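Notebook, emissions bench
Last updated: Friday, 16:40
4 min read

Third go at the Tretano numbers. I'm writing this up before the weekend so that I don't talk myself into liking them.

The claim, for anyone picking this up cold: Tretano say their revised engine map brings NOx on the two-litre diesel down to the approved limit, with no loss of pull and no extra fuel. Hiltstead want to use it for the recall fix and have asked us whether it holds. They'd like a yes by the end of September. I don't see how they get one from what we have.

Runs so far are two on the rollers with the old map and two with the new one. Same car, same tyres, same tank of fuel. On the standard cycle the new map looks lovely. Every standard cycle I've ever run on a supplier's software has looked lovely, so I give that very little weight.

What bothers me is the warm restart. With the new map the EGR valve sits wide open through the town section, as you'd hope, then closes a good way once we hold a steady 1250 rpm for longer than the test asks for. Nothing in the Tretano notes mentions it. Shadi thinks it's component protection and points at the intake temperature, which was creeping up. Could be. It could also be a timer. The two would look identical on the trace we took, because I let both run together like an idiot.
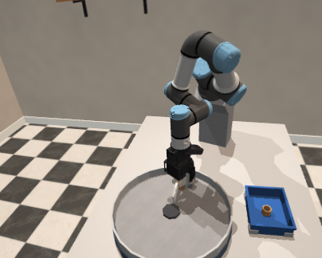 Sim view, arm over the round tray, blue bin to the right.

To do before anyone says "fixed" in my hearing:

Hold intake temperature flat with the big fan and repeat the steady section. If the valve still closes at the same moment, temperature isn't the reason.

Start the cycle late, bonnet open, steering off centre. Old tricks, but they cost us an hour and I want them ruled out on paper.

Get the portable kit from Gundon back. They've had it since the van job. Shadi Hourani to ring them, I've used up my goodwill there.

Fuel use: Tretano's "no extra fuel" rests on a run they did themselves with a car that had covered over 4000 miles. Ours has done a lot more than that and the soot filter is regenerating more often than their sheet allows for. I don't trust our figure either. The flow meter was last checked against the Smadi rig, and the Smadi rig drifts. Leaving fuel out of the report until it's been weighed.

Rang Hiltstead after lunch. Their man was cheerful and kept saying the share price had "priced it in", as if that bore on what comes out of the pipe. He asked if we could send the cycle result alone for now. I said no. If that page goes out without the steady section, it'll be quoted as a pass by Monday.

Car is soaking overnight with the cell at 20-odd. Battery on charge, analyser left on, span gas nearly out (order more). Leave the laptop plugged into the port and please don't update anything on it.

Shadi's bet is temperature, mine is the timer. Loser cleans the sample lines.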